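From: Jyoti Kandpal
To: Drurkthorpe and Cotthorpe Sewing List
Subject: Re: [sewing] Washing fleece before cutting?

Efthymia Raptis wrote:

> I have been given a length of double-sided fleece and a length of
> cheaper plain stuff, both meant for throws for the winter sale. My
> mother always washed everything before she cut it, but the woman in
> Papadakis told me fleece doesn't shrink and I would be wasting my
> time. Who is right? Also, do I need to hem it, and what needle do
> people use? My machine skipped stitches all the way along the last
> one I tried and I ended up unpicking the lot.
>
> Efthymia

Hello Efthymia,

On the shrinking, the shop is right, if it is polyester fleece. I measured a piece before and after a 40 degree wash last winter and could not find any difference I would trust. Cotton fleece, the sort used for sweatshirts, is another matter and should be washed and tumbled before you go near it with scissors. Check the end of the bolt or ask for the fibre content.

I still wash polyester fleece once before cutting. New fleece often has a finish on it that makes it slippery under the foot, and it sheds a lot of loose fluff the first time through. I would sooner have that in the washing machine filter than in the bobbin case. Cool wash, no fabric softener, and no ironing. I flattened the pile on a good red piece with an iron years ago and it never came back.

For needles, your skipped stitches are very likely down to a universal needle. Try a ballpoint or a stretch needle, size 90, and lengthen the stitch to 3 or 3.5. If it still skips, lower the presser foot pressure if your machine lets you. Mine is an old Flulevis and has a small dial inside the end cover, which I owned for seven years before I found it. Change the needle after each pair of throws. Fleece blunts them faster than you would expect.

Hemming depends on what you have. Single-layer fleece does not fray, so you can cut it clean with a rotary cutter and leave it, or blanket stitch the edge by hand if it is going to a sale. People do pay a little more for a stitched edge. For anything with a printed pile on one side and a plain one on the other, I fold the plain side over to the front by 3 cm and topstitch it down, with the corners mitred. It gives you a border for nothing. Use clips, as pins vanish into the pile and somebody finds them later.

Do think about which way the pile runs before you cut. Stroke it with your hand and chalk an arrow on the back. With a plain colour you can get away with a mistake, but on a big pattern it shows from across the room.

A zebra stripe with a plain grey-green underside, and a plain dark grey:

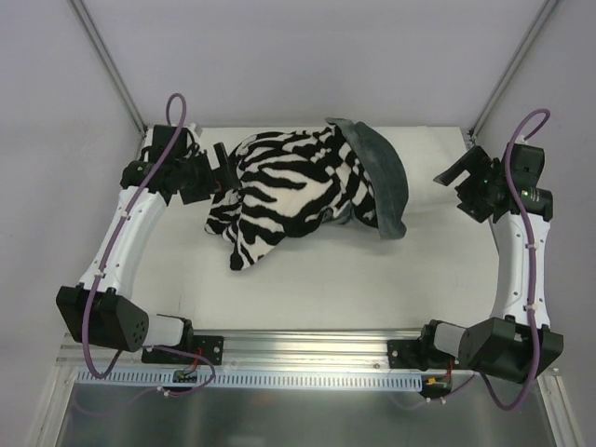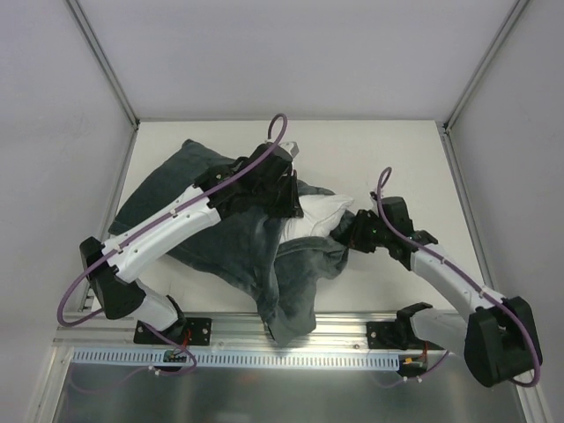 As to size, Rafail Bakalis and I had a long argument over this before the last sale. He wanted everything cut at 150 by 200. I think a 60 inch width used as it comes off the roll, selvedges trimmed, is less work and wastes less. We went with the roll width in the end and the sale took 394 pounds across both halls, nearly all of it from throws and cushions. Iraklis has the list of what went and at what price, if you want to see it. The smaller ones for prams went first and I wish we had made more.

One thing I don't know the answer to, so I will put it to the rest of the list. Has anyone had luck with an overlocker on long-pile fabric? Eftychia Kalogeropoulos lent me hers in August and it chewed the edge whatever I did with the differential feed. I tried trimming the pile back with small scissors along the seam line, which helped, but it took most of an evening for one throw – and I was picking black fluff out of the carpet for days.

If you want to borrow my rotary cutter and the big mat, I am at the Cotthorpe hall until half past four and can leave them in the cupboard by the kitchen. The blade is new. Please close it when you put it down.

Jyoti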